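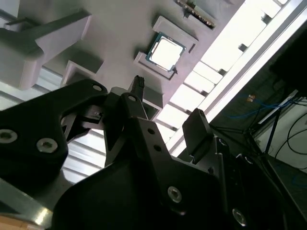

*A grey tray of computer components.*

# About Trokham

Trokham repairs and resells office computers. We collect machines that businesses, schools and councils no longer want, fix the ones that can be fixed, and sell them on with a guarantee. The rest are taken apart for spares.

The firm was started by Dionysis Deligiannis, who had spent most of his working life looking after the computers of a furniture wholesaler. Every few years the wholesaler replaced the lot, and most of what went into the skip still worked. He asked if he could have it. The first sales were made from his garage, and the money went on a second-hand van and the lease on our present unit.

We now have 30 staff. Most work at the benches, and the others drive, answer the phone, pack orders or do the accounts. Dionysis still signs off the larger collections himself and can usually be found near the goods-in door.

## What we do

**Collections.** We pick up from any business address within 90 miles of the workshop. There is no charge if you have ten machines or more. For smaller loads we ask for a contribution towards fuel, and we will tell you the amount before you book.

**Data wiping.** Every drive is wiped before anything else is done to the machine. If a drive can't be wiped it is shredded. You get a list of serial numbers showing what was done to each one, and we keep a copy in case your auditors ask later.

**Sales.** Desktops, laptops and monitors are sold through the trade counter and by post. Each one has a grade for its condition, A to C. Grade C means it works properly but has scratches or a worn keyboard, and it is priced to match.

**Spares.** We sell memory, power supplies, fans and cables by the piece. Ring before you travel, as the stock list on the website is updated at the end of the day and popular parts go quickly.

Last year we sold 2528 machines and broke up another 1471 for parts.

## Guarantee and returns

All complete computers carry a one-year guarantee covering parts and labour. Spares are covered for 30 days. Laptop batteries are tested before sale but are not included in the guarantee. Please keep your receipt.

## Schools

We offer schools a lower price on orders of five or more. Odera, our stock system, can hold a set of matching machines for you while the order goes through your finance office. Schools usually want delivery in August, so orders placed by May have the best choice.

## Visiting

The trade counter is at the side of the building, through the blue door. It opens at 8.30 am and closes at 5 pm, with the last collections at 4.45. Parking is shared with the tile shop next door. Vans should use the rear yard and ring the bell.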